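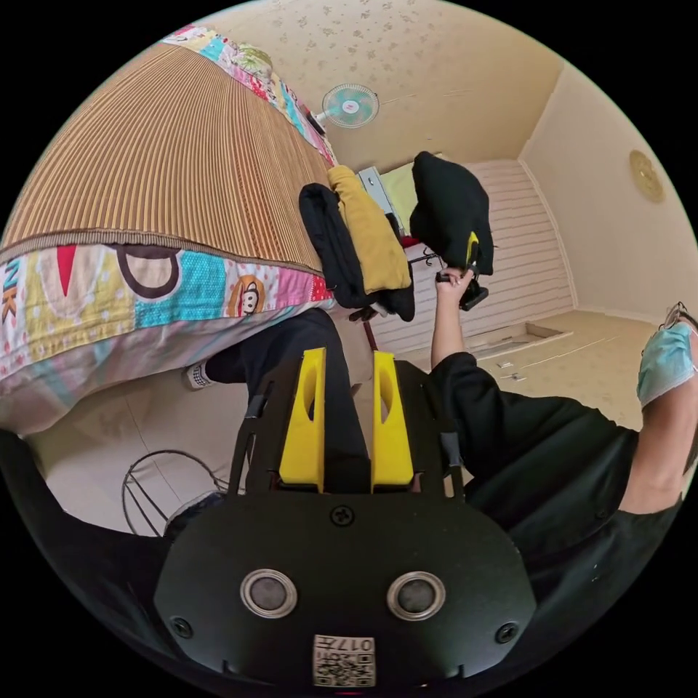 Bedroom session from the April set, seen from hand-held unit 017. Fisheye view, uncorrected.

Overview | Work Packages | Reports | Data | Contact

Projects > Deltov > Progress Reports > Software

May 11, 2018
By the software lead, Orkau

Progress report to the program manager: perception and planning software for household handling

This report covers the software side of Deltov for the period ending in April. The hardware side is reported separately. I have been asked to keep it short and to say plainly whether we are on track. We are on track for the tooling, behind on tracking, and I do not think the planning milestone means what the work plan says it means. The reasons follow.

1. Recording and sorting

We now hold 1330 recordings made with the hand-held grippers in ordinary rooms. The target in the work plan was 2000. The gap looks bad and I would not lose sleep over it. What worries me more is how many of the recordings we can use, and we don't have a number for that yet that I would put my name to.

The sorting tool is finished. It reads the label on the unit, lines up the picture stream with the motion log and throws out any recording where the two clocks drift apart. It does this well. It does not judge whether the recording shows anything worth learning from, although the slide shown at the last review suggested it did. Please disregard that slide.

One fault in the tool cost us most of two weeks. When a unit was restarted in the middle of a session, the tool joined the two halves and treated the gap as one very fast hand motion. We found it when the planner began asking for speeds that no arm in the building can reach. The fix is in, and all recordings have been run through again. The earlier charts should be considered wrong.

2. Position tracking

Tracking works out where the gripper is from its own camera and motion sensor. On our test bench in Stultden it does very nicely. I have stopped quoting bench results, and I would ask that they be left out of the summary for the funder.

Real rooms are a different matter. The bedroom session at the head of this report has most of what the tracker dislikes. The back wall is white slatted paneling, so one patch of it looks much like the next. The lens bends those slats into curves, and the mat on the bed has ribs that cause the same sort of confusion. The small floral pattern on the wallpaper ought to help, but it is pale and the features drop out easily. The quilt is full of strong edges and large letters, so the tracker grabs at it first. A quilt is cloth. If somebody shifts on it, the tracker believes the room has moved.

Then there are people. A person in black stands on the right with one arm raised through the middle of the view, holding a small black device, and there is a leg in black trousers on the bed side as well. Black sleeves, black trousers and a black jacket on the coat stand all look alike to the mask that is supposed to remove moving bodies. In this session the mask kept the arm and removed the jacket, which was the reverse of what we wanted.

We tried three remedies:

- A wider mask. It removes people more reliably and takes so much background with it that tracking fails more often.
- A slower start, where the tracker waits for a stable view before it sets its origin. This helped. It is now the default.
- The learned matcher from Gökçe. It does better on the slats and worse on the wallpaper, and it needs 180 milliseconds per image on our machine. I can't recommend it for live use. For offline work it may be worth another look.

The claim that tracking is "solved apart from edge cases" appears in the previous report. I wrote that sentence and I withdraw it. Homes seem to be made of edge cases.

3. Perception

The object finder was trained on tidy images and it shows. Hard things with a clear outline, like a round wall clock, give it little trouble. Cloth gives it a great deal. Where one garment lies on top of another at the end of a bed, it tends to report a single object, and the grasp point it offers is often on the seam between the two. The yellow fingers were meant to make the gripper easy to mask out of the image, and they do, until there is mustard-yellow clothing in the same view. We now mask the fingers by position, using the rail reading, and leave color out of it. I wish we had begun that way.

Thin things remain poor. The wire stool frame near the floor in the same session is missed in most images, and the coat stand is found only when its hooks are empty of clothing. For a fixed arm this would be an annoyance. For anything that drives around a room it is a safety matter, and I would object to any demonstration on a moving base before it is dealt with.

4. Planning

The milestone says the planner shall "reproduce demonstrated tasks." It reproduced 12 of them in the Stultden lab and on paper the milestone is met. I would like it recorded that every one of those tasks used objects the system had already met, on a table, with nobody walking past. The planner follows the recorded path and makes small corrections. Move the object by a hand's width and it still reaches for the old place about as often as it finds the new one.

I have seen it suggested that more data will cure this. It may. We tested the idea in a small way by training on half the recordings and then on all of them, and the difference was smaller than the difference between two runs with the same data. That proves little in either direction. It is a poor basis for asking for more recording hours.

5. Spending and requests

Software spending is under plan, mostly owing to one post that is still open. I ask for the following:

- Move the live tracking milestone back by one quarter.
- Replace the wording of the planning milestone with a test on rooms and objects left out of training.
- Pause new recording until the usable share of what we have is known.
- Hold the decision on the Gökçe matcher until we can time it on the newer machine.

Next period we will label a random sample of the recordings by hand, report the usable share with its error, and rerun the tracking comparison with the slow start switched on for every method. The raw logs and the corrected charts are in the project folder under Software.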